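Chapter 7
Share Prices and Personal Wealth

When a newspaper says a company founder made a fortune overnight, it rarely means that cash changed hands. Most founders hold their wealth as shares, and the figure in the headline is the number of shares times the latest price.
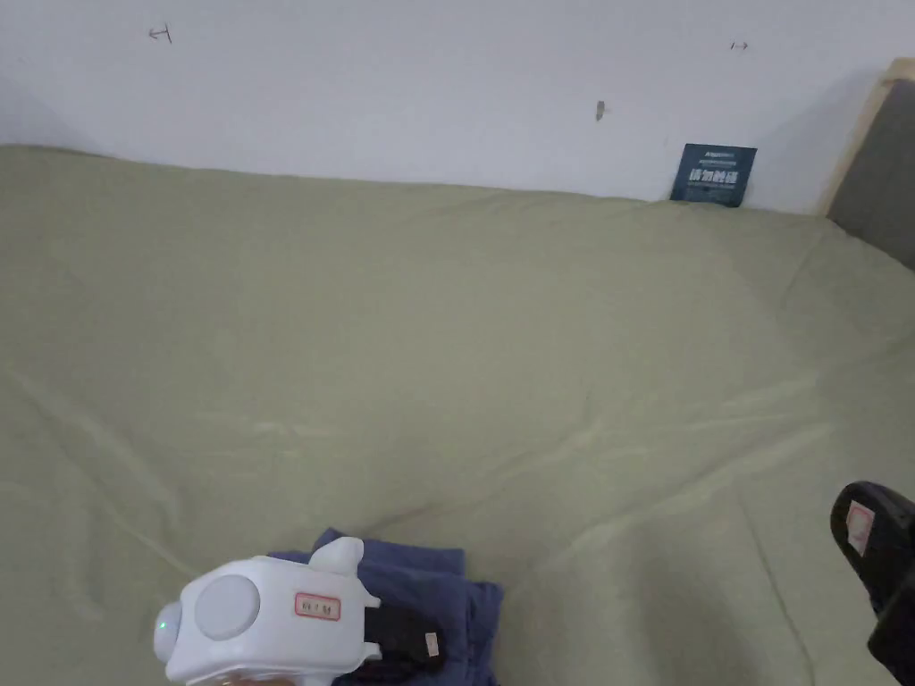 7.1 Paper gains

Suppose the founder of Giko owns 555 shares. On 4th October the price closes at $737, up from $700 the day before. Her holding has gained $20,535 – on paper. She can't spend any of it until she sells.

Rerden, a furniture maker set up in 1951, shows the opposite case. Its shares have never been listed, so there is no daily price, and its owners' wealth has to be estimated.
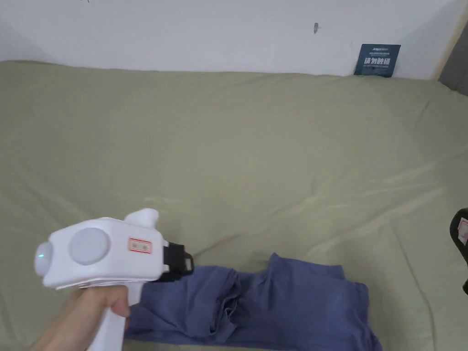
Share Prices and Personal Wealth | 139

7.2 Selling a large stake

A small holder can usually sell at the quoted price. A founder often can't. When the founder of Vomeck put a large block on sale in March, buyers offered less for each share as the sale went on.
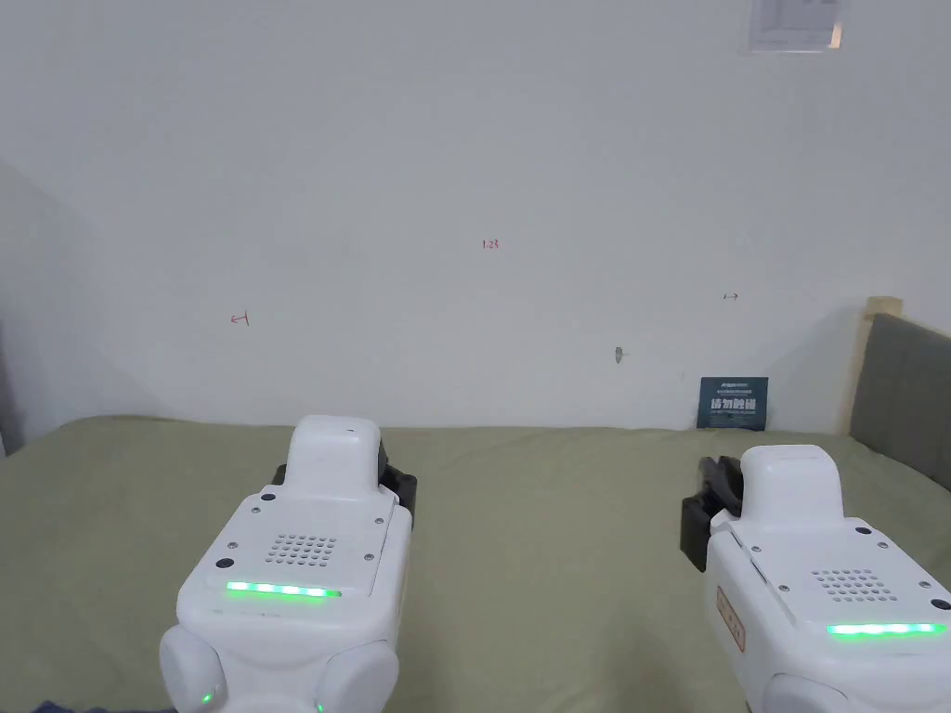

The price he got for the last shares was well below the quote that morning. Section 7.3 works through the sale and shows how to find the average price received.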